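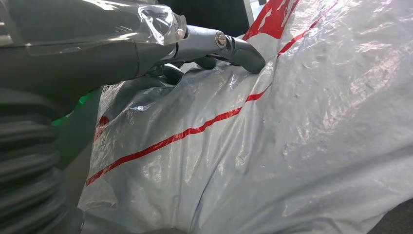
White mailer, red stripe. Packing desk, Nasel parcel room.

The Nasel parcel room reminds all senders that soft plastic mailers are accepted at the desk through the end of January. Please close the bag fully before handing it in.

Mailers should not be filled to the seam. A bag that lies nearly flat is easier to label and takes less space in the crate. Fold any spare plastic under the parcel and tape it once.
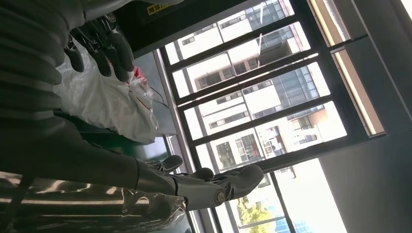 Labels are to be placed on the smoother side of the bag, clear of folds. Senders may bring up to 9 mailers per visit. Larger lots should be booked with the Skarkis counter by 2 p.m.

Last season the room handled 2,680 mailers. Most of the returns to sender came from labels stuck across a crease - a minute spent smoothing the bag is time well used. 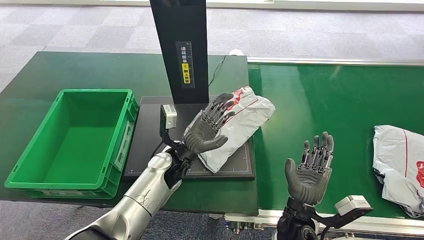
Posted by Flullow Parcel Services, Nasel desk

The notice at the station reads "请将面单朝上放置", or "Please place the shipping label facing up." The request applies to every bag set down on the black pad, whatever its size.

Crates are for mailers only. Boxes and tubes go to the Skarkis counter, which is open until 6 p.m.

Used mailers in sound condition may be handed in for reuse - old labels must be removed or fully covered first.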